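Prillside stellt Betrieb der öffentlichen Trinkwasserstellen um

2. Mai 2024

Prillside. Die Wasserwerke Prillside ändern das Wartungsregime für die öffentlich zugänglichen Zapfstellen im Versorgungsgebiet. Betroffen sind 542 Entnahmepunkte in Schulen, Sporthallen, Bibliotheken, Haltestellengebäuden und an freistehenden Säulen im Straßenraum. Künftig richtet sich das Spülintervall nach dem gemessenen Durchfluss. Bisher galt für alle Standorte ein fester Wochenrhythmus, unabhängig von Leitungslänge und Nutzung.

Grundlage der Umstellung ist eine Auswertung der Betriebsdaten, die im März abgeschlossen wurde. Demnach weisen Zapfstellen in Gebäuden mit Ferienschließung die längsten Stagnationszeiten auf. Bei den Säulen im Straßenraum ist der Durchsatz im Sommerhalbjahr dagegen so hoch, dass eine zusätzliche Spülung in den meisten Wochen entfallen kann. Im Winterhalbjahr werden die Säulen weiterhin entleert und abgesperrt. An 45 Zapfstellen lag die Wassertemperatur im Kaltwasserstrang wiederholt über dem betrieblich angestrebten Wert. Ursache waren in der Mehrzahl der Fälle gemeinsam geführte Warm- und Kaltwasserleitungen in Vorwandinstallationen ohne ausreichende Dämmung. In zwei Sporthallen lief die Zuleitung zudem durch einen beheizten Technikraum.

Die Steuerung liefert die Firma Fadano. Sie besteht aus einem Durchflusssensor, einem Temperaturfühler vor dem Auslaufventil und einem Magnetventil, das bei Unterschreitung eines einstellbaren Mindestdurchsatzes öffnet. Das Spülvolumen wird aus dem Leitungsinhalt zwischen letztem Abzweig und Auslauf errechnet und für jeden Standort einzeln hinterlegt. Die Daten werden einmal täglich an die Leitwarte übertragen. Fällt die Übertragung aus, arbeitet das Ventil mit dem zuletzt gespeicherten Programm weiter.

Für die Nutzer ändert sich die Bedienung an einem Punkt: Die neuen Auslaufventile geben nach dem Tastendruck eine feste Menge ab und schließen danach selbsttätig. Das Maß zwischen Auslauf und Abtropfgitter ist größer als bei der alten Bauart, sodass auch hohe Trinkflaschen senkrecht darunter passen. Der Auslauf sitzt zurückversetzt unter einer Haube. Ein Kontakt zwischen Flaschenhals und Auslauf soll damit vermieden werden. 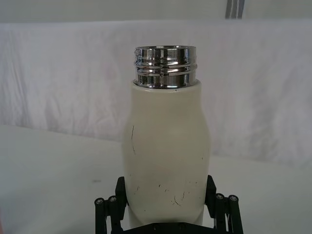
Hideaki Miyazaki hält den Zeitplan für zu eng. Die Dämmung der auffälligen Leitungen müsse vor dem Einbau der Steuerung abgeschlossen sein, sonst spüle man dauerhaft gegen einen baulichen Mangel an. Außerdem fehle eine Regelung dafür, wer in den Schulferien auf eine Störmeldung reagiere. Eine automatische Spülung ersetze keine Begehung, und ein verkalkter Strahlregler sei mit einem Durchflusssensor erst spät zu erkennen.

Die Wasserwerke verweisen auf die Reihenfolge der Arbeiten. Zunächst werden die Standorte mit Temperaturauffälligkeit bearbeitet, danach die Schulen, zuletzt die freistehenden Säulen. Wo eine nachträgliche Dämmung nur mit Öffnung der Wand möglich ist, wird die Zapfstelle an einen anderen Strang verlegt oder bis zur nächsten Gebäudesanierung stillgelegt. Eine Liste der stillgelegten Punkte soll in den Kundenzentren ausliegen.

Probenahme

Die Probenahme bleibt vom Spülprogramm getrennt. Entnommen wird nach dem gestaffelten Verfahren: eine Probe unmittelbar nach dem Öffnen, eine nach Ablauf eines definierten Volumens und eine dritte nach Erreichen der Temperaturkonstanz. Für Kupfer gilt der Grenzwert von 2 Milligramm je Liter. Für Legionellen in der Trinkwasserinstallation wird der technische Maßnahmenwert von 100 koloniebildenden Einheiten je 100 Milliliter herangezogen. Überschreitungen führen zur Sperrung der Zapfstelle und zu einer Gefährdungsanalyse für den gesamten Strang.

Neu ist eine sensorische Vorprüfung auf Geruch, Trübung und Färbung durch das Wartungspersonal. Das Ergebnis wird im Gerätebuch vermerkt. Für die sensorische Vorprüfung ist kein Laborgefäß vorgeschrieben, für die mikrobiologische Probe sind weiterhin sterile Flaschen mit Natriumthiosulfat zu verwenden. Der Auslauf ist vorher abzuflammen oder, bei Kunststoffteilen, chemisch zu desinfizieren.
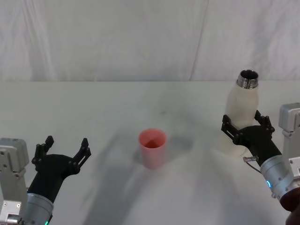

Pinkfarbener Kunststoffbecher auf weißer Tischfläche.

Offen ist die Behandlung privater Mehrwegbehälter. Die Wasserwerke sind für die Wasserqualität bis zum Auslauf zuständig, der Zustand der mitgebrachten Gefäße liegt außerhalb ihres Einflusses. Ein Merkblatt, das an den Zapfstellen ausgehängt wird, beschränkt sich deshalb auf wenige Angaben. Trinkflaschen sollen täglich mit heißem Wasser und Spülmittel gereinigt und offen getrocknet werden. Gewinde und Dichtring sind gesondert zu bürsten. Wasserreste vom Vortag sollen vor dem Nachfüllen ausgegossen werden. Für das gemeinsame Trinken in Gruppen empfiehlt das Merkblatt, aus der Flasche in einzelne Becher auszuschenken. 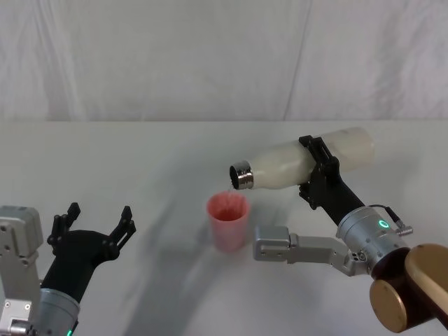
Weiße Flasche, über einen Kunststoffbecher geneigt.

In der Nachbargemeinde Eskola ist ein vergleichbares System bereits in Betrieb, allerdings mit zentraler Spülung am Gebäudeeingang. Der Wasserverbrauch für die Spülung ist dort nach Angaben der Gemeinde gesunken, die Zahl der Ventilstörungen im ersten Jahr jedoch gestiegen. Als Fehlerquelle wurden Partikel aus älteren verzinkten Leitungen ermittelt, die sich im Ventilsitz festsetzten. Prillside lässt daher vor jedem Magnetventil einen rückspülbaren Feinfilter einbauen. Der Filterwechsel wird mit der jährlichen Prüfung der Sicherungsarmaturen zusammengelegt, um eine zweite Anfahrt zu vermeiden.

Das Spülwasser der Gebäudestandorte läuft in die Schmutzwasserleitung. Bei den Säulen wird es in den angrenzenden Grünflächen versickert, sofern der Untergrund das zulässt. Am Bahnhofsvorplatz war ein Anschluss an die Baumscheiben vorgesehen. Er wurde zurückgestellt, da der vorhandene Kontrollschacht keinen freien Auslauf mit ausreichendem Abstand zum Rückstauniveau erlaubt.

Der Rahmenvertrag über Lieferung und Einbau läuft vier Jahre. Die Wartung ist gesondert vergeben und umfasst Entkalkung, Austausch der Strahlregler und Funktionskontrolle der Absperrungen. Ersatzteile werden in zwei Lagern vorgehalten. Für Ventile der alten Bauart endet die Bevorratung mit dem Umbau des letzten Standorts, die ausgebauten Gehäuse gehen in die Metallverwertung.
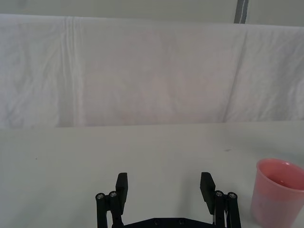
Sperrungen in Baneleo

Im Ortsteil Baneleo beginnen die Arbeiten an der Bibliothek und in der Sporthalle am Kanal. Während des Umbaus ist die Kaltwasserversorgung der betroffenen Stränge jeweils vormittags unterbrochen. Die Sanitärräume im Obergeschoss der Bibliothek bleiben nutzbar, die Teeküche im Erdgeschoss wird gesperrt. Nach der Wiederinbetriebnahme kann das Wasser durch eingeschlossene Luft kurzzeitig milchig erscheinen. Störungen an den Zapfstellen nimmt die Leitwarte unter Angabe der Gerätenummer entgegen, die auf der rechten Gehäuseseite eingeprägt ist.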